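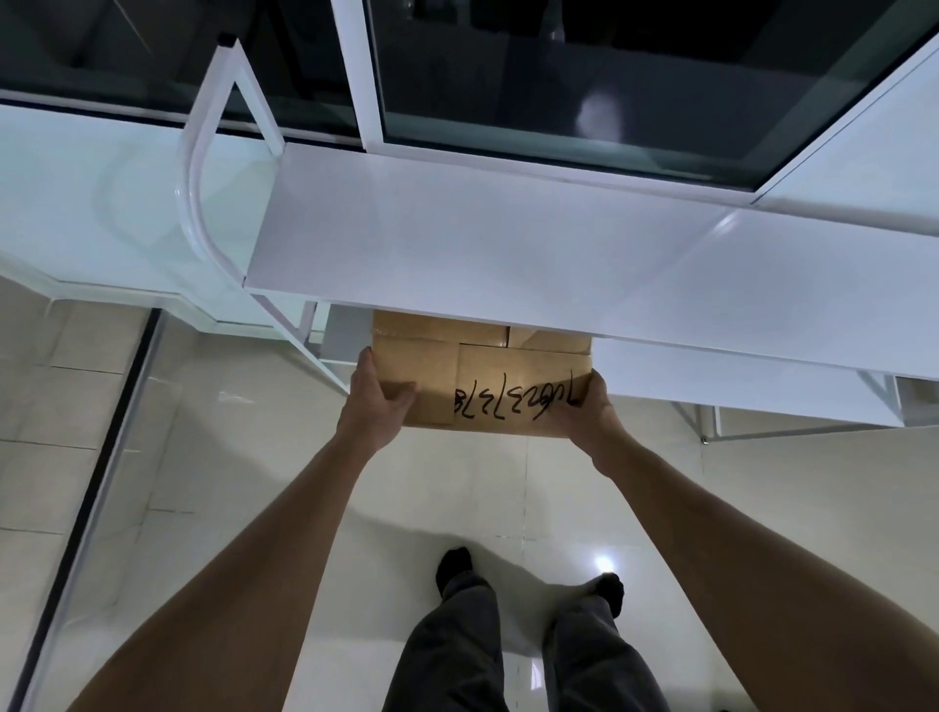 4.3 Placing the reference sampler

The Endska reference sampler measures carbon dioxide in outdoor air and supplies the baseline figure against which a district's yearly emissions report is checked. One unit is assigned to each reporting district in the Kirkolen network. It is shipped in a plain brown corrugated box with overlapping flaps. Move the box with one hand on each end, particularly when sliding it in or out under a shelf, and keep it level. The intake filter is already fitted at the factory and can shift if the unit is tilted.

Before you start, confirm that the site has been approved in writing by the district reporting office. The approval sheet lists the site code, which is needed in step 6.

1. Choose a mounting point at least 100 meters from any road with regular truck traffic and clear of boiler vents, chimneys and generator exhausts.

2. Fix the mounting plate to a wall or post. Tighten all four bolts by hand first, then with the wrench supplied.

3. Hang the sampler on the plate and close the latch. The latch clicks when it is seated.

4. Connect the power lead, then the data lead. Do not reverse this order.

5. Wait for the status light to turn steady green. If it is still flashing after ten minutes, go to section 7.

6. Enter the site code and press CONFIRM. The display shows the code twice. Check both lines against the approval sheet.

7. Start the zero check from the SERVICE menu. Leave the intake cap on until the check has finished.

8. Remove the intake cap and store it in the lid pocket.

Note: Readings between 430 and 2000 ppm in the first hour are normal where people have been working close to the intake. These readings are flagged automatically and do not enter the yearly total.

Caution: Do not breathe toward the intake during the zero check. A failed check must be repeated from step 7.

Caution: Do not paint, cover or relocate the sampler during a reporting year. A move of any distance starts a new baseline and must be declared on Form 112.

4.4 Registering the site

Send the completed site sheet to the Gonbridge data desk, attention Naledi Shezi, by noon on the Friday after installation. Sites registered after the end of May are counted from the following reporting year. Questions about the baseline method go to Elfriede Thaler at the same desk.

Keep a copy of the sheet with the sampler's service record.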